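About Stondine

Hi! I'm Akinyi Mushi, and I started Stondine with Caroline Magesa because we were both tired of robot demos that only worked on one table in one lab. We're a small research outfit, we work on how arms learn household chores from people, and we spend a lot more time thinking about forks than either of us planned.

What we work on

Our main method is called Kirui. The short version is that a person guides the arms through a chore, we record it, and a model learns from the recordings. Plenty of groups do that. Our twist is in how the model uses its views. A head view is great for knowing where the cup is and where the bowls are, and pretty bad at the last inch before a grasp. A wrist view is the other way around. So Kirui learns how much to trust each one from moment to moment — it leans on the head view while the arm is traveling, then shifts over to the wrist as the fingers close in.

We also let it say "I can't tell from here." If the wrist is pointed at plain floor, that view gets turned way down until something useful comes back into it. It sounds like a tiny thing, but it took us most of a year to get right (Caroline would say longer, and she kept the notes).

What we've found so far

Our first full set is called Grilton. It has 234 recordings of table chores, all done in real homes with whatever dishes the family had. We trained on those and then ran 200 trials with the weighting switched on and another 200 with it off. With it on, the arms missed far fewer grasps, and the biggest gain was on thin, flat things like silverware. Nested bowls are still a mess. The model likes to treat two bowls as one fat bowl, and we haven't fixed that yet.

We came in with a guess that shiny steel would be our worst enemy. Busy tabletops gave us more trouble! A fork on a strongly veined surface is hard to pick out, so we now go looking for patterned tables and stone floors on purpose.

The head view and the wrist view, in that order: 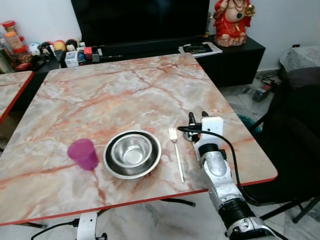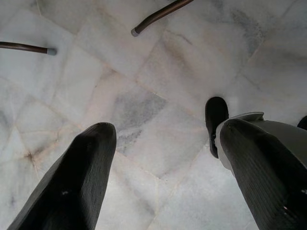
Working with us

We share our training code with any school or lab that asks, and we're happy to talk through the parts that don't work. Our next project, Dillham, starts in July and is all about stacked dishes, so if you have strong feelings about bowls, please write. Caroline reads the mail on Friday and I get to it whenever the arms are charging through a long run and don't need me.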